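Protley Tabletop Mat, black

Stock no. 905
$30 each, pickup or post

Back in stock after the Gerkitz shipment finaly landed. Same mat as last year, new backing – grips better on smooth benches. Matte finish, wipes down with a damp cloth. No bleach please.

Cut to length at the counter, free. Custom widths are extra, ask for Elsie Oakley. Colours: black now, grey in November.

Not for hot pots or soldering. Heat over 500 degrees will wreck it and so will a lot less, use a proper tile for that.

Rolls come curled. Lay flat overnight, face down, books on the corners.

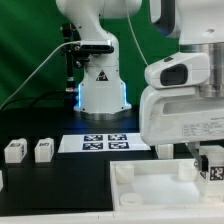
Orders in by 31st October go out at the old price. After that it goes up a bit, sorry, freight. Trade acounts same terms as always – quote your Stetau number at checkout. Returns fine if uncut.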